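Home Stories Essays Back Issues Submit About

The Rack at Nultwood

By Tharushi Marikar
September 11, 2020

The acceptance criterion was written by Luuk Lambrechts in January and had not been changed. A jar counted as put away if it stood upright on the tray of the rack, with its lid closed, and stayed there when the arm withdrew. A run counted as a success if every jar on the table was put away and nothing else had moved. The required rate was 92 percent.

Ilse Verbeke read the criterion again on the train to Nultwood and wrote one word in the margin, which was "facing." Then she put the folder back in her bag.

She had been hired by Itholm, which ran assisted apartments and wanted to know whether to buy. The kitchens were small and identical. The residents could mostly cook but could not mostly clean up afterward, and the staff spent their evenings returning things to shelves. Momell had offered a machine for this. Itholm had asked for someone from outside to watch it work and write four pages.

The test room at Momell was on the ground floor, past the loading door. Lambrechts met her there and gave her a visitor badge that would not clip. He explained the method quickly, as something he had explained many times. A person held a pair of grippers, one in each hand, and did the chore with them. The grippers recorded where they were and what was in front of them. After enough repetitions the recordings were used to train the arm, which had the same fingers.

"How many repetitions?" Verbeke asked.

"For the rack, more than 3,000."

"By how many people?"

"One, mainly," Lambrechts said. "Henk."

Henk Postma was at the table already. He had cooked in a hospital kitchen until his knees gave out, and he had answered an advertisement that said seated work. It was not seated work. He stood with a gripper in each hand, closed one on a jar, lifted it, moved it to the tray and let go. Then he took the jar off again and put it somewhere else on the table, and began again.

Verbeke watched him for most of an hour. She noted that he approached each jar low, by the glass. She noted that after setting a jar down he kept the fingers near it for a moment before drawing them back. She also noted that with certain jars he gave the wrist a small turn in the air, and with others he did not.

"What is the turn for?" she asked.

"So you can see the dot," Postma said.

"Is that in the instructions?"

He considered this. "I never had a rack where it wasn't done."

She looked at Lambrechts, who was looking at his phone.

The arm was tried after lunch. It was bolted to a stand in the next bay, at an identical table with an identical rack. Mirjam Nijs ran it. She had a keyboard and a red button and spoke very little. The jars were set out in positions drawn at random from a list, and Verbeke checked each position against the list before she allowed the run to start.

The first run was clean. It took four minutes and ten seconds. Postma, timed in the morning, had taken well under one. Verbeke wrote down both figures without comment. Speed was not in the criterion.

In the third run the arm took hold of a jar by the cap. The cap opened. A quantity of paprika went onto the table and the arm continued to the rack and set the jar on the tray, upright, with its lid open. Nijs pressed the red button. She brought a brush and a dustpan from a closet and cleaned the table by hand, then wiped it with a damp cloth, then waited for it to dry. The machine had not been trained on spilled powder. Verbeke recorded the interruption as nine minutes and asked whether a model existed for wiping.

"There is one for wiping," Nijs said. "There isn't one for noticing."

By five o'clock they had completed 40 runs across two bays. The arm had failed in five of them. Besides the open lid there was a jar left on the bare wood next to the rack, as if the tray had been there in some other version of the afternoon. There was a jar dropped from the height of a finger, which did not break. In two runs the arm had stopped above the table with its fingers open and made no further attempt, and had to be reset.

"Those two aren't failures," Lambrechts said. "Those are timeouts."

"Was everything put away?"

"No."

"Then they go in the same column."

He did the division on his phone. It came out under the line. He asked what would happen if the timeouts were left out, and did that division also, and showed her the screen. She said that she could see it. She did not write it down.

Nijs was still at the keyboard, going through the log of the successful runs. She did this every evening, it was part of her job, and she read out the things she thought the visitor should have. Grip force within range. Table contact, none. Then she stopped and went back several lines.

"It turns them," she said.

Verbeke came around the table. In the log, between lift and release, there was a rotation of the wrist. It was present for some jars and absent for others. Nijs called up the final positions for the clean runs, one after another. Wherever a jar had a dot on its cap and had been turned the wrong way on the table, it had ended up with the dot to the front, or near it. On three occasions the arm had spent longer on the turn than on the carry.

"That's where the four minutes goes," Lambrechts said. He sounded relieved to have found it. "We can take that out. It's a filter on the training set. We drop the rotations and I'd expect it to come down by half."

"Would the rate go up?" Verbeke asked.

"Probably. Less to go wrong."

Postma had his coat on. He had stayed because the bus was at twenty past. He leaned on the edge of the table and looked at the screen, though the log was in columns and he did not have his glasses.

"If you can't see the dot," he said, "you pick each one up to find out what it is. Then you put it down in the wrong place. Then the rack is a mess again by Thursday."

"The residents don't file complaints about dots," said Lambrechts.

"They wouldn't know to."

Verbeke asked Postma how many of his recordings contained the turn. He did not know. Nijs knew, or could find out, and typed for a while. The total for all jar tasks, rack and cupboard together, stood at 4,000. The turn was in a little under half. In no file was it labeled, and no one at Momell had asked for it.

She wrote the four pages at a hotel by the station. Page one gave the criterion and the result, and said that the criterion had not been met. Page two was the failures, in order, with times. On page three she described a competing unit from Dijkstra, which Itholm had asked her to mention, and which could not yet be shown to her because it was being repaired.

Page four was headed Observations Outside the Criterion. She wrote that the machine was slow and that part of the slowness was work. She wrote that the supplier proposed to remove this part. She then spent some time on the next sentence, which in the first draft was a recommendation, in the second was a question, and in the version she sent was the word "facing" followed by a colon and a blank line for Itholm to fill in.

She attached the pictures from the annex in the order they had been given to her.

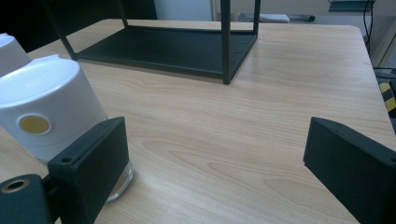
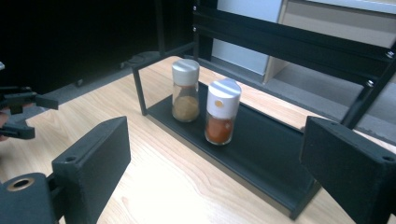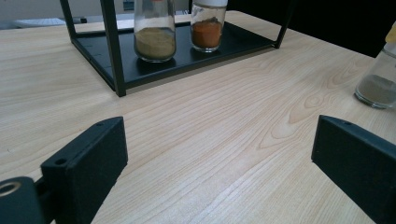

Annex B. Rack and table, Nultwood, with gripper fingers in the foreground.

Contact the editors | All stories copyright their authors | Back to top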